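From: Man-sik Nam
To: litness-users
Subject: Re: Export drops rows after 2,750

Ye-ji Wi wrote:
> I'm on Litness 2 and the CSV export stops at row 2,750 every time.
> The source table has more rows than that and the preview shows all
> of them. No error in the log. Smaller tables export fine. Is there
> a row limit I missed in the docs?

There is no row limit. What you have is most likely an unclosed quote in one of the text fields. The exporter writes in blocks, and when a block fails to parse it closes the file and exits with status 0. The status code is a bug and has been reported. The preview uses a different reader, so it will look fine.

To find the bad row, run the export with the block size set to 1 and look at the last ID written. The next ID in the source is the one to check. In my case it was a measurement in inches, typed as 56", in a free-text column.

Two ways around it:

Set the quote character to none and use tab as the separator. This works if your text has no tabs in it. Ours did not.

Or escape the quotes in the source before export. The Plirkine script does this in place, so copy the table first. It took 565 seconds on our largest table, most of it spent rebuilding the index. You can turn the index off beforehand and rebuild it once at the end.
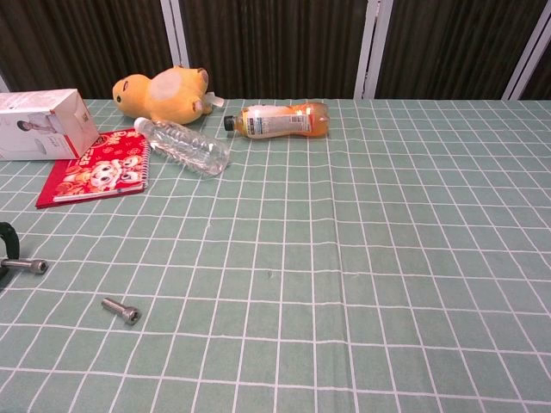 If you go with the second option, check the column widths afterward. Each escaped quote adds one character, and a fixed-width column that was already full will be cut short without a warning. Gil's patch adds a check for this but it is not in the release yet.

If the block size change does not move the stopping point at all, post the header line and the last three rows of the output. Please paste them as text and leave the line endings as they are.

Man-sik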